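About Gralta

Gralta makes lettering and backdrops for small exhibitions, school halls and shop windows. The firm works from a single-storey unit in Hirkau, with a cutting room, a paint store and a fitting bay. Sheet sizes up to 196 cm are cut on site. Larger orders go to our second workshop at Flidby.
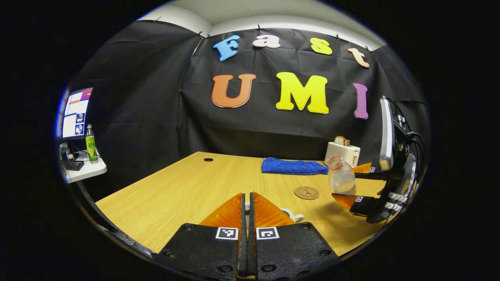
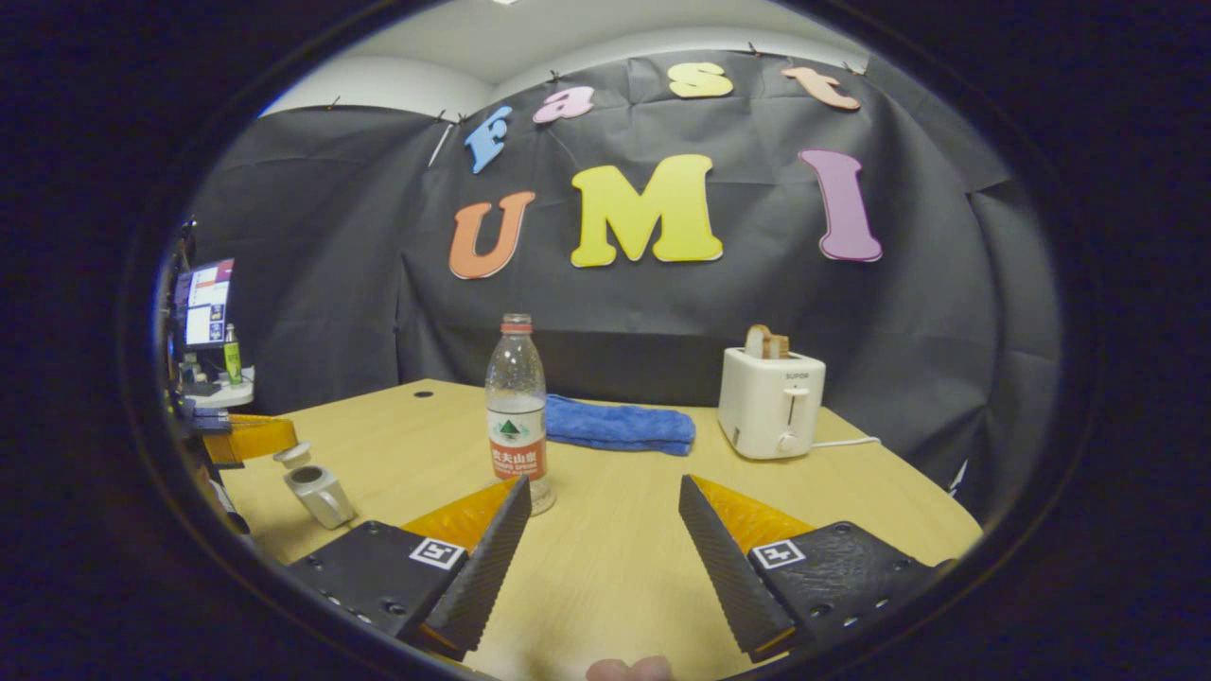 Letters are supplied in 64 stock colours and in heights from 50 mm. Mixed sizes can be set within one sign – a smaller upper row over larger capitals, as with "Fast" and "UMI" on the black fabric, reads well from the back of a hall. Fabric is sold by the metre and may be hung from pins or a rail.

The Aravena range, added in February, covers outdoor boards only. Quotations are valid for two months. Drawings should be sent at full size, with the fixing method stated.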